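To: Killell Costume Convention - exhibitors and entrants list
From: Thabiso Mtshali
Date: Friday, July 25, 2025
Subject: Re: Masquerade entry rules and the length of capes

Dear members,

Thank you to Yurii Savchuk for his message, which I have quoted in part below. The programming office has reviewed the points raised and can now confirm the following.

Yurii Savchuk wrote:
> The rules sent out in February set a limit on capes and trains but
> do not say if it applies to group entries. Our Zarumance group has
> eight members and three of us wear full-length cloaks. Could the
> office also confirm if we may change in the green room? Last year
> we were sent back to the hotel and nearly missed our call.

The limit on capes and trains applies to solo entries only. Groups may exceed it, provided that each member can cross the stage unaided and the group leader notes the longest garment on the entry form. Groups should allow for the stairs at stage left, which are narrower than those at the previous venue.

Entrants may change in the green room from noon on the day of the masquerade. Garments should arrive folded and labelled with the entry number, as there are only 92 hangers and these are kept for armour padding and gowns.

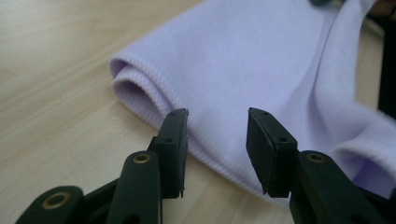 Folded lavender cloth on a wooden tabletop.

The workmanship judges this year are Bohdan Hutsuliak and Amr Samir. Entrants who wish to have dyeing, beading or hand sewing considered should bring a short written note - one page is enough - and a sample of the fabric if they have one. Purchased costumes remain welcome in the open class but are not eligible for workmanship awards.

Members have also asked about seating. The main hall at the Divmont Centre holds 2,509 people, and the office has issued 3,733 weekend badges. A badge does not guarantee a seat at the masquerade. The program will be shown on the screen in the lower lobby, and the hallway costume parade will keep its usual place before the doors open.

Questions about group entries should be sent to Kyrylo Stetsiuk through the list address. Please keep the entry number in the subject line.

Yours sincerely,

Thabiso Mtshali
Programming Office
Killell Costume Convention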